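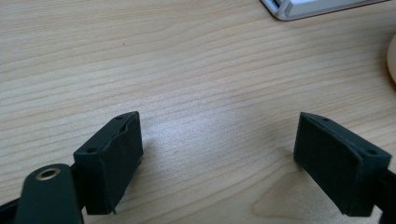
Review: Drenetti Lirkura hand-held gripper pair, tried at the Dervishi open day

Drenetti sells the Lirkura as a two-hand set for recording manipulation demonstrations without a robot arm. I tried one at the Dervishi open day on Wednesday. Visitor slots were 40 minutes, and I used all of mine. The notes cover the hardware and the recording session. I did not see the training side beyond a short talk.

Build

The finger pads are rectangular blocks in a dark green that reads as black in most light. Surface finish is matte with a slight texture. Each inner face has a shallow raised rim, and there are small round mounting holes along the top. The pads are a replaceable part. Drenetti quotes nine pad shapes for the set, of which I used the standard one.

The finish on the pad edges could be cleaner. One left pad has a tiny ledge or burr near its lower corner. It would not affect a grasp on a box or a bottle, but I would file it before picking up fabric.

The lever is rounded at the tip and has a brass-colored ring set into its hole. I had expected a bare hole on a part of this class. Side play at the lever was small. Jaw travel felt linear until the last part of the squeeze, where it stiffens noticeably.

Handling

One gripper is comfortable. Two take practice, mainly because of the cables. Each unit has a black cable that runs back toward the operator, and crossing hands puts a loop over the work area. I snagged the left one twice. A strain clip at the wrist would fix this and should be in the case.

The gray triangular mounting plates on top add height. On an open table that does not matter. Reaching under a shelf, it does, and I had to lower my wrist well past where I would normally hold it.

Recording session

The exercise was two-handed work at a light wooden table with a white wire basket on it. The basket has a flat shelf panel at the top level and a translucent lower compartment, with small items inside. The task sheet called for moving items between the compartment and the tabletop, left hand first.

Response at the jaws is direct. You feel contact through the pad, though less of it than with bare fingers, and light cylindrical parts tend to roll before the rims catch them. Approaching at a slight downward angle helped. I completed 10 attempts and discarded three in Derken, the recording software. Derken starts and stops on a foot pedal, shows both streams side by side, and lets you reject a take in two clicks. Renaming a take is buried in a submenu.

According to the presenter, the stand had logged 1521 takes with the same pair of units before my slot. Pad wear on the inner faces was slight.

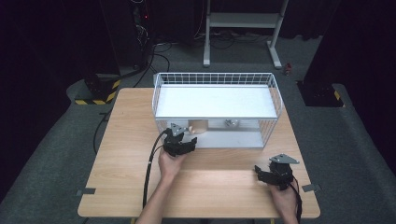
Pros and cons

+ Direct feel at the jaws
+ Pads swap with ordinary screws
+ Solid lever pivot
+ Fast reject function in Derken
- Cable routing
- Height of the mounting plates in tight spaces
- Edge finish on the pads
- Case has no slot for spare pads

Verdict

Good hardware for tabletop work, less suited to shelves and cabinets. I would buy the pair for a bench setup and budget some time for rerouting the cables. A version with a lower plate is planned for August, according to the same presenter. Anyone recording inside furniture should wait for it.

Rating: 4 out of 5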